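Objet : Re: [moyens-generaux] Campagne d'inventaire du mobilier, règles applicables aux pièces non étiquetées
De : Shanti Srivastava
À : liste moyens-generaux
Copie : Kirsten McIntyre, Archana Kashyap

Mesdames, Messieurs,

Je réponds sur la liste à la demande de M. Negi, que plusieurs correspondants de site m'ont également adressée par téléphone ou par courriel séparé. Je vous saurais gré de bien vouloir faire passer par la liste toute question relative à la campagne, afin que les réponses profitent à l'ensemble des sites.

Le 3e message du fil, de Bhupendra Negi, est repris ci-après :

> Madame,
>
> Le relevé du bâtiment Estside est achevé pour le rez-de-chaussée et le premier étage. Sur les 242 pièces saisies dans Fandex, 79 ne portent aucune étiquette. Il s'agit en majorité de tables et de tapis acquis par les services sur leurs propres crédits, pour lesquels je ne retrouve ni bon de commande ni procès-verbal de réception.
>
> Pourriez-vous me préciser :
> - si ces pièces doivent être immatriculées dès maintenant ou seulement après le déménagement vers Sengar ;
> - quelle valeur il convient de porter dans la fiche en l'absence de facture ;
> - si les tapis relèvent du mobilier ou des consommables, la note de service étant muette sur ce point ;
> - comment désigner les plateaux de forme libre, la liste déroulante ne proposant que « rectangulaire », « ronde » et « ovale ».
>
> Par ailleurs, deux services me demandent s'ils peuvent céder directement du mobilier à une association. J'ai suspendu ces demandes dans l'attente de votre réponse.
>
> Avec mes remerciements,
> Bhupendra Negi
> Correspondant logistique, Estside

1. Calendrier d'immatriculation

Les pièces non étiquetées doivent être immatriculées avant le déménagement. Le transporteur ne prendra en charge que les éléments figurant sur le bordereau extrait de Fandex, et ce bordereau ignore les fiches dépourvues de numéro. Les planches d'étiquettes sont à retirer auprès de Mme Kashyap, contre signature du registre. Chaque planche est attribuée à un site et ne peut être partagée avec un autre, y compris à titre de dépannage.

L'étiquette se colle sous le plateau pour les tables, au dos du dossier pour les sièges et à l'intérieur du montant gauche pour les armoires. Les étiquettes apposées sur le dessus des plateaux lors de la campagne précédente peuvent rester en place si elles sont lisibles.

2. Valeur à porter en l'absence de facture

Vous porterez la valeur forfaitaire du barème annexé à la note de service. Lorsque le service détenteur conteste ce forfait et peut produire un devis ou une facture, même ancienne, c'est la valeur documentée qui prévaut. Le seuil au-delà duquel une pièce fait l'objet d'une fiche individuelle demeure fixé à 750 euros. En deçà, le regroupement par lot homogène est admis, à la condition que toutes les pièces du lot se trouvent dans le même local.

Les lots dont la valeur totale dépasse 2000 euros sont soumis au visa de Mme McIntyre avant clôture. Je rappelle que ce visa porte sur la valeur et sur la localisation. Il ne vaut pas autorisation de transfert.

3. Tapis et revêtements mobiles

Les tapis posés, non fixés au sol, sont rattachés au mobilier et suivent le local dans lequel ils se trouvent. Sont en revanche exclus de l'inventaire les tapis d'entrée fournis par le prestataire d'entretien, qui restent sa propriété, ainsi que les dalles collées. Pour les tapis à motif, la mention « motif » suffit en zone de description ; il n'est pas utile de détailler le dessin ni les coloris. Les dimensions se relèvent hors franges, en centimètres, longueur puis largeur.

4. Plateaux de forme libre

La liste déroulante sera complétée par deux valeurs, « haricot » et « autre forme courbe ». Dans l'intervalle, je vous prie de sélectionner « ovale » et d'indiquer la forme exacte en commentaire. M. Grewal procédera à la reprise des fiches concernées une fois la mise à jour effectuée, sans intervention de votre part. Les deux dimensions à retenir sont la plus grande longueur et la plus grande profondeur, mesurées hors tout.
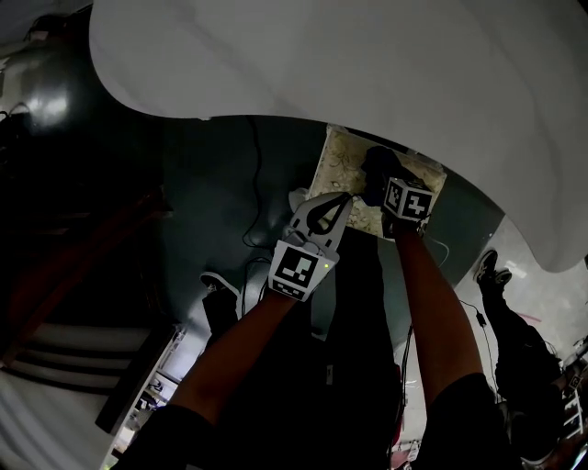
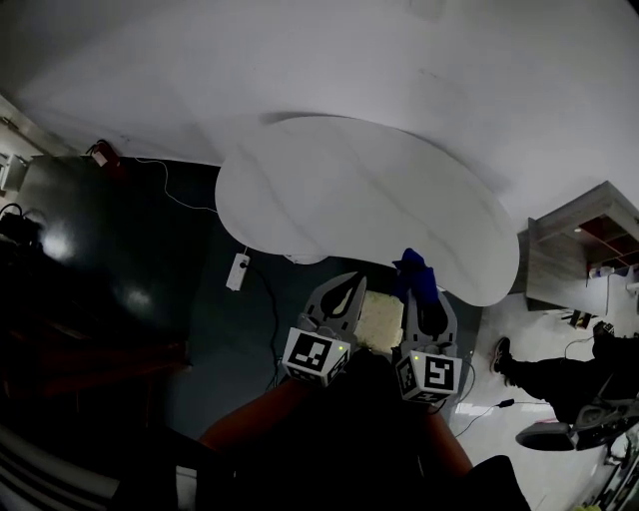 L'attention des correspondants est appelée sur l'encombrement de ces plateaux. Ils ne s'accolent pas et ne s'empilent pas, et leur stockage vertical est proscrit par la société Stendereck, titulaire du marché de transport. Ils devront donc être signalés dans la colonne « manutention particulière » du bordereau, faute de quoi le volume réservé dans les véhicules sera sous-évalué. Les piétements démontables seront déposés par le transporteur. Les services n'ont pas à s'en charger, et je leur demande de ne pas le faire : la visserie égarée lors du transfert des archives a retardé de plusieurs semaines la remise en service de deux salles.

5. Cessions à des tiers

Aucune cession directe d'un service à une association n'est autorisée, quel que soit l'état du mobilier. Les pièces dont un service n'a plus l'usage sont d'abord proposées aux autres sites par l'intermédiaire de la présente liste, pendant quinze jours. À l'issue de ce délai, et sans manifestation d'intérêt, une demande de réforme est établie sur le formulaire habituel. La cession à titre gratuit peut alors être envisagée, sous réserve de l'accord écrit de la direction et de la signature d'une convention par le bénéficiaire.

M. Negi a donc bien fait de suspendre les deux demandes qui lui étaient soumises. Je l'invite à en informer les services intéressés et à publier sur la liste la description des pièces, avec leur localisation et leurs dimensions.

6. Accès à Fandex

Plusieurs correspondants ont signalé une déconnexion en cours de saisie lorsque la fiche reste ouverte sans enregistrement. L'incident est connu. Il convient d'enregistrer la fiche en brouillon avant de quitter son poste. Les brouillons sont conservés jusqu'à la clôture de la campagne et ne sont visibles que par leur auteur, de sorte qu'ils n'apparaissent pas dans les totaux de site. Un écart entre le nombre de pièces relevées et le total affiché provient, dans la plupart des cas, de brouillons non validés.

Les relevés d'Estside sont attendus pour la fin du mois de mai. Le site de Sengar dispose d'un délai distinct, qui lui sera notifié après la réception des locaux.

Je vous prie d'agréer, Mesdames, Messieurs, l'expression de ma considération distinguée.

Shanti Srivastava
Responsable du patrimoine mobilier
Service des moyens généraux

Messages récents de la liste
Retrait des planches d'étiquettes : horaires du guichet (Archana Kashyap)
Barème forfaitaire, version corrigée de l'annexe (Kirsten McIntyre)
Fandex : interruption de service entre 18 h et 20 h (Ankit Grewal)
Sengar : plan de circulation des véhicules de livraison
Re: Clés des armoires métalliques du premier étage (Bhupendra Negi)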